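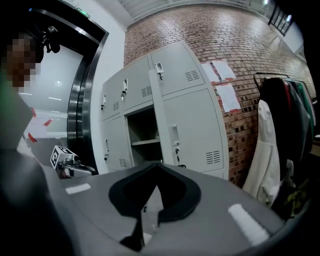 *Kanchan Goel*

# Sharpening a bench chisel on two waterstones

Last revised 08/12/2019

This page covers a bench chisel with a straight edge and no serious damage. A chisel with a chipped edge or a corner missing needs grinding first, and grinding is dealt with on its own page. Plane irons follow the same sequence, with the differences noted at the end.

## What you need

- A 1,000 grit waterstone
- A 3,000 grit waterstone
- A flattening plate, or coarse wet-and-dry paper stuck to a piece of float glass
- A side-clamping honing guide
- A small engineer's square
- A leather strop with polishing compound (optional)
- A spray bottle of clean water, a rag and light oil

The stones I use are a Wevano pair, bought second-hand and now rather thin. Any maker's will do if the grits match. The honing guide is an Oltdale, which has a narrow wheel and tolerates some sideways pressure. Guides with a wide roller hold the edge straighter but are slow to correct if the blade has gone in crooked.

## Preparing the stones

Soak the coarser stone for 5 minutes, or until it stops giving off bubbles. Check the maker's instructions before soaking the finer one. Many finer stones only want a splash of water on the surface, and a few will crack if left in a bath.

Draw a pencil grid across the face of each stone. Rub the stone on the flattening plate under running water until the grid has gone. If pencil remains in the middle, the stone is still hollow. Rinse off the slurry and soften the long edges of the stone with a few light passes, so that they do not crumble in use.

Do this every time. A hollow stone will put a curve on the edge, and on the back of the blade it does damage that takes an evening to undo.

## The back

Only the part of the back nearest the edge has to be flat. Lay the chisel flat across the coarser stone with the handle overhanging the side, press down just behind the edge with two fingers, and work it to and fro. Do not lift the handle at any point. Even a slight lift rounds the back over, and the chisel will then wander when paring.

Wipe the blade and look at the scratches. When they run evenly right up to the edge and into both corners, move to the finer stone and repeat until the coarse scratches have been replaced.

A new chisel may need a good deal of this. Once done it need not be repeated, apart from a few strokes on the finer stone to take off the burr.

## The bevel

1. Set the blade in the guide with the bevel down. Measure the projection from the guide's body and write it down for next time.
2. Check with the square that the edge is at 90 degrees to the side of the blade. Tighten the guide and check again. Most blades shift slightly as the screw bites.
3. Wet the coarser stone. Put a finger on each corner of the blade and draw it towards you with firm pressure. Ease off on the way back.
4. Use the full length and width of the stone — a blade kept in the middle wears a trough.
5. Stop when a burr can be felt along the whole width of the back. Feel for it by dragging a fingertip away from the edge, never along it.
6. Rinse the blade and the wheel of the guide. Grit carried over will scratch the finer stone's work.
7. Repeat on the finer stone with lighter pressure.
8. Take the blade out of the guide and remove the burr on the finer stone with the back held flat.

If the burr forms on one side only, the blade is skewed in the guide or one finger is pressing harder than the other. Re-check with the square before altering your grip.

## Testing

Pare across the end grain of a soft piece of pine. A sharp edge leaves a smooth, slightly shiny surface. White streaks mean nicks in the edge, and crushed fibres mean it is still dull. Shaving hair from the arm proves little, as a coarse edge will do that too.

## Plane irons

For a smoothing plane, press a little harder on each corner in turn during the last strokes, to keep the corners from leaving tracks. Leave a shoulder plane iron dead straight.

Dry everything, oil the steel lightly, and stand the stones on edge to dry away from frost.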